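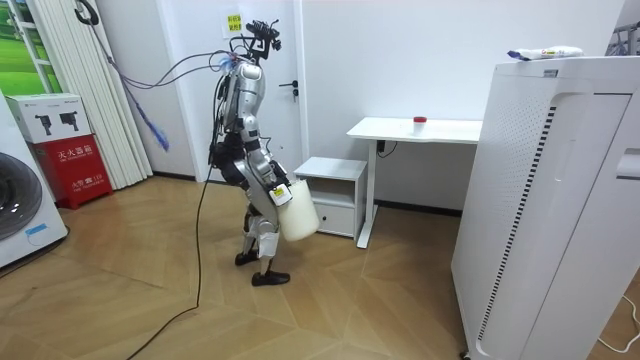

*The small room, white door and nightstand. December.*

Half past nine in the evening, tea beside me. I want to write down the small room today while I still remember what I decided, otherwise I will decide it all again tomorrow.

First, the nightstand stays. I was ready to give it to Izzati Ismail, who has been looking for one for her sister, but when I stood with the tape measure in my hand I saw that it is exactly the right kind of thing for that wall. It has a flat top for a lamp, an open shelf for the book I am reading and one drawer for all the things which I don't want to look at. I told Izzati on the phone and she was not angry. She only said that I had promised it twice, and this is true. I will ask in the Edier shop in Gonuvcombe if they have another one, second-hand, and I will pay half.

The yellow note is still on the door. I thought about taking it down when I cleaned the handle, but I left it. The handle itself took me a long time. It is dark metal and shows every finger, and I did it with a dry cloth, then a damp one, then a dry one again, in the way my aunt taught me. By lunch there were fingers on it again, mine.

I also made a list of what the room has cost me until now. The mattress was 204 pounds and it was the largest part. With the lamp, the curtain rail and the two blankets it comes to 373. I had written a smaller number in my notebook in the autumn and I crossed it out with a ruler. It is not a terrible sum for a room where a guest can sleep properly, but I would like to stop now.
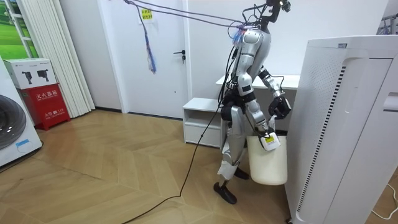

The floor is the part I worried about most. Mr Rivera downstairs told me that he ruined his own floor with too much water, and since then I read everything on the back of every bottle. You must wring the cloth until it gives nothing more, and go along the grain. But with a herringbone floor, which grain? The pieces run one way and then the other way, so whichever direction I choose I am wrong for half of them. In the end I went from the far wall towards the door, in small parts, and I changed the cloth often. The wood is light and it forgives dust quite well, but it does not forgive streaks. The white plastic bucket goes back under the kitchen sink when everything is finished. It is plain and I like it, and it has a handle, unlike the bowl I was using before, from which I always spilled something on my feet.

I need to buy felt pads for the legs of the chair before anybody sits on it. The Biren ones come in packs of 23, a strange number, and I can't think who needs so many. I will give the rest to Izzati as a small apology for the nightstand.

My cousin arrives at 7 in the morning, if the night bus is on time. I wrote to her that she should bring slippers and a towel, and then I wrote again that she does not need the towel. I have ironed the pillowcases. The curtain is still too long by the width of my hand, so I will pin it for this visit and sew it afterwards, when I have proper thread. The thread I have is navy blue and one would see it.

Also to remember: a bulb for the lamp, the warm kind, not the one like in a dentist's. Bread, eggs, milk. Ask Mr Rivera for the spare key back.

The tea is cold already. I will put the blankets on the bed and go to sleep.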